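Vedton Strickhandschuh Basa, schwarz, nach 12 Wochen

Das Gestrick ist matt und leicht flauschig, der Schaft reicht 3 cm über das Handgelenk. Gewicht pro Paar: 895 Decigramm laut Etikett – nachgewogen habe ich nicht. Flusen nimmt die Oberfläche schnell an.
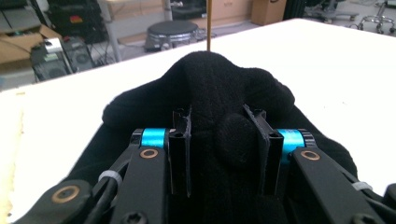
Biljana Shehu schreibt dazu, bei ihr sei nach 13 Wäschen der Daumenansatz ausgeleiert, die Wärmeleistung aber gleich geblieben.

Meine Wertung: gut bei trockener Kälte, für Nässe ungeeignet.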